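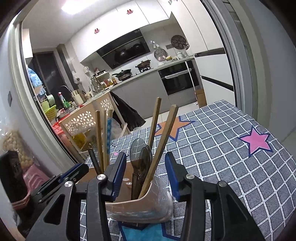

Section 4. Emptying, cleaning and refilling the utensil holder

Read Section 3 (Choosing a place on the table) before you start. The steps below apply to the Cendwood countertop holder and to most plastic holders of a similar shape.

What you need

Dish soap
A soft bottle brush
Two dry dish towels
A tablecloth or mat to work on

4.1 Emptying the holder

1. Move the holder to the middle of the table. Leave clear space on all sides for long chopsticks and spatula handles.

2. Take out knives, peelers and anything else with an edge. Put them in a drawer or on a high shelf.

CAUTION: Do not reach into a full holder to feel for small items. Skewers and broken chopsticks can stand point up among the handles.

3. Hold the holder near its base, tilt it low over the mat and let the utensils slide out. Do not shake it.

4. Look inside for small items left at the bottom. 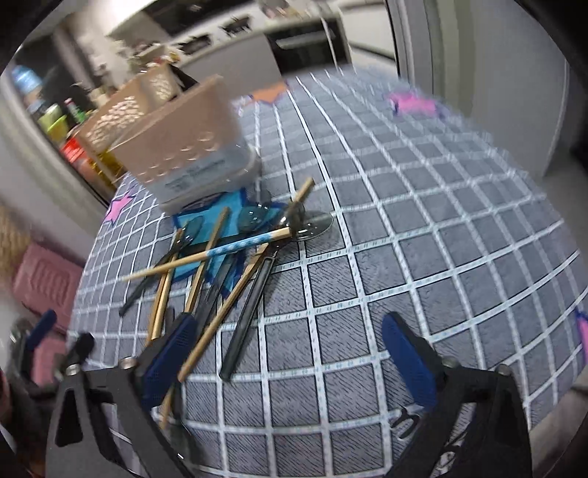
Figure 4-2. Chopsticks and sticks in a pile on the star mat, with the basket tilted above.

Note: Mixed lengths and colors are normal at this stage. Leave the pile as it is until the holder has been washed.

4.2 Washing the holder

1. Fill the holder with 500 ml of warm water and a few drops of dish soap. If it has drain holes low down, set it in a bowl first.

2. Let it soak for ten minutes.

3. Brush the inside from the bottom up. Work the bristles through any holes in the rim or sides.

4. Rinse, turn upside down on a towel and leave until dry.

CAUTION: Do not use boiling water or a scouring pad on clear plastic. Scratches hold grease and cannot be polished out.

4.3 Sorting the utensils

1. Match the chopsticks in pairs by color and pattern. Set single ones aside.

2. Check wooden pieces for splits, dark spots and rough ends. Discard any that are cracked.

3. Wash everything you are keeping. Dry wooden pieces with the second towel, then lay them flat until no damp spots remain.

4. Put anything that is not a utensil back where it belongs.

4.4 Refilling

1. Stand the longest pieces at the back, handles down.

2. Put spoons in the middle with their bowls up.

3. Place chopsticks along one side, thick ends down.

4. Stop when the utensils no longer move freely. Store the rest in a drawer.

Note: Empty and wash the holder every two weeks, or sooner if water collects in the bottom.

Revised 2018-02-20, L. Mudgway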